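Bondum starter kit, my second week
24 April 2026

I write here mostly about small automation, and many readers asked me about the Bondum kit. The price is 1400 with the gripper and the wrist camera, or 1000 without them. I took the full one.

Assembly was easy, but the manual from Sirkadis is translated badly and I had to read the page about cables three times. Now I am teaching simple work at the table with plastic bins.
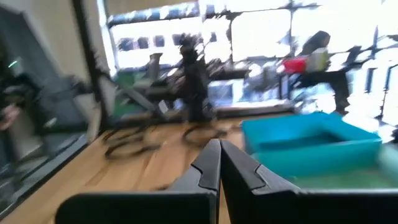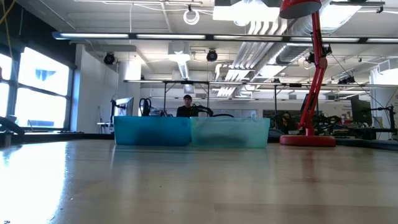
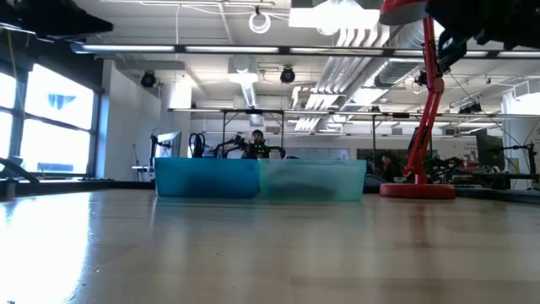
What I like and what I don't

The side view is good for planning a movement. From the wrist, a fast movement gives a very blurred picture, so I lowered the speed in the settings. Also, strong light from the windows makes a white glare on a shiny table, and I wish the software could correct this by itself.

Support answered me in 10 hours, very polite. The extra arm mount costs 400 more and I think this is too much. Next I will compare it with the Taheri kit, if they send me one before November.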